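COMMUNIQUÉ DE PRESSE

Livraison « en 15 minutes » : l'association Sarndale demande à voir les chiffres

25 juin 2018 - L'enseigne Demska a annoncé l'ouverture prochaine de son service de retrait express dans le quartier de Burnemis, avec une promesse affichée sur tous les abribus : toute commande prête en 15 minutes. L'association de consommateurs Sarndale a lu le dossier de presse, les conditions générales de vente et les annexes. Elle en ressort avec plus de questions que de réponses.

Première difficulté, le point de départ du chronomètre. Dans la publicité, on comprend que le délai court dès la validation du panier. À l'article 10 des conditions générales, il commence « à la prise en charge effective de la commande », expression que le document ne définit à aucun moment. Une commande peut donc attendre une heure dans une file informatique et rester, sur le papier, parfaitement ponctuelle. On a connu des engagements plus fermes.

Deuxième difficulté, l'étude de satisfaction. Demska met en avant 2582 clients interrogés lors de la phase pilote de Wada, dont une très large majorité se dirait « conquise ». Sarndale a demandé le questionnaire, les dates de l'enquête et le mode de recrutement des répondants. L'enseigne a transmis une plaquette de six pages, fort joliment mise en couleurs, où aucun de ces trois éléments ne figure. Il semble par ailleurs que les personnes ayant annulé leur commande n'aient pas été sollicitées, ce qui aide sans doute à obtenir de bons scores.

Reste la question du prix. Le service est présenté comme gratuit. Il l'est à partir d'un montant minimal d'achat, hors articles en promotion, hors produits frais et pour les seuls titulaires de la carte de fidélité. Pour les autres, des « frais de préparation » s'appliquent, dont le montant n'apparaît qu'à la dernière étape du paiement. L'association rappelle que le consommateur doit pouvoir connaître le prix total avant de s'engager, et qu'un astérisque en bas d'affiche n'a jamais constitué une information lisible.

Les commerçants de Burnemis, eux, s'interrogent sur les livraisons matinales et le stationnement devant le futur point de retrait. La direction de Demska répond que « toutes les mesures utiles seront prises ». Lesquelles, et à quelle date - le courrier ne le dit pas.
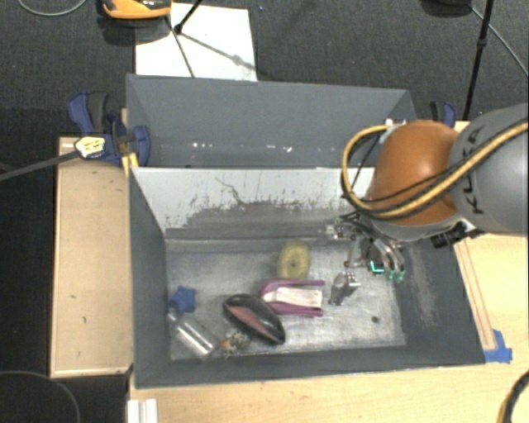

Sarndale ne conteste pas que ce type de service puisse rendre de réels services, notamment aux personnes qui rentrent tard ou se déplacent difficilement. Elle constate simplement que les promesses de rapidité se multiplient dans le commerce et que les indemnisations, en cas de retard, restent rares. Celle que prévoit Demska prend la forme d'un bon d'achat valable 10 jours, à demander par courrier postal.

L'association demande à l'enseigne :
- de préciser dans ses publicités le moment exact où débute le délai ;
- de publier la méthode complète de l'enquête menée à Wada ;
- d'afficher les frais de préparation dès l'ouverture du panier ;
- de remplacer le bon d'achat par un remboursement automatique des frais.

Sans réponse écrite avant l'ouverture du point de retrait, annoncée pour juillet, Sarndale effectuera ses propres commandes tests et en publiera les résultats, bons ou mauvais.

Contact presse : association Sarndale, service communication. Les conditions générales annotées sont envoyées sur simple demande aux rédactions.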